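Handout 4: Recording demonstrations with hand-held grippers
Robot Learning Practical, Sultby

4.1 The task

Each group records demonstrations for one task, moving paper cups between the table and a wire cup holder. The holder has two rings. An episode begins when the operator signals ready and ends when both grippers have been held still, open and clear of the cups.

One person works both grippers. The marker plates on top are used for tracking and must stay in view of the head camera. Keep sleeves and cables off them. A plate hidden for longer than a moment leaves a gap in the trajectory, and the episode is then rejected by the import script.
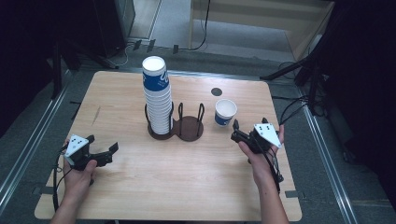

Ognjen Dervishi: Last year our group lost most of a morning to hidden plates. Every one came from reaching across with the wrong hand, so agree beforehand which hand takes which side.

Set the left and right roles before the first episode and write them in the session sheet. Do not change them within a batch.

4.2 What the gripper camera records

The camera on the gripper sees the fingers, whatever is between them and a good deal of the room. At training time the policy receives this view and the finger opening. It does not receive the head view, which is kept for checking only.

A nested stack is awkward from this distance. The rims repeat, and one section of the column looks much like another. Approach at a steady speed and at varied heights across the batch, or the model will learn a single height.
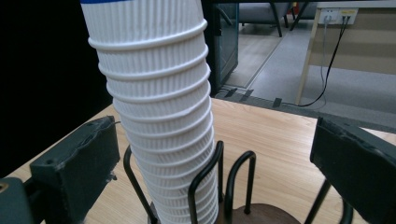
Aslı Sezer

4.3 Grasping

Close the fingers until the cup is held, then stop. Paper cups deform easily, and a crushed wall gives a finger opening that will not match the rest of the data. Both fingers should meet the cup at the same height.
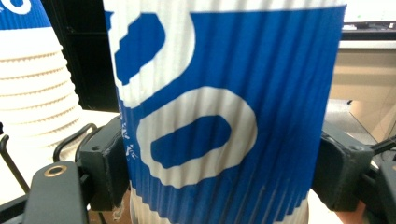
Fig. 3. Cup held between the two fingers, with the stack behind.

Failed grasps are to be kept if the operator recovers within the same episode. Label these "recovery". Discard an episode if a cup is touched by a bare hand.

4.4 Batch size and labels

A full batch is 68 episodes. The Lerusach set used in the exercises has 182, of which 19 are recoveries. Label on the day of recording. Include approach segments in which the fingers are open over bare table, as the model also needs examples of moving without a cup.
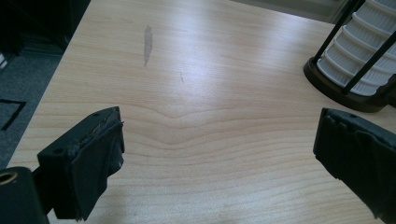 4.5 Before you submit

Check that every episode has both gripper streams and a label. Upload to the Qudah folder by the end of August.

Comments

Sibel Tatlı: Does a slow recovery count if the cup ends up in the other ring?

Aslı Sezer: Yes, provided the label says so.

Ataberk Yalçınkaya: The script link in 4.1 is missing from my copy.

Related items
Handout 3: Camera calibration
Handout 5: Training on small sets
Exercise sheet 2: Reading a trajectory file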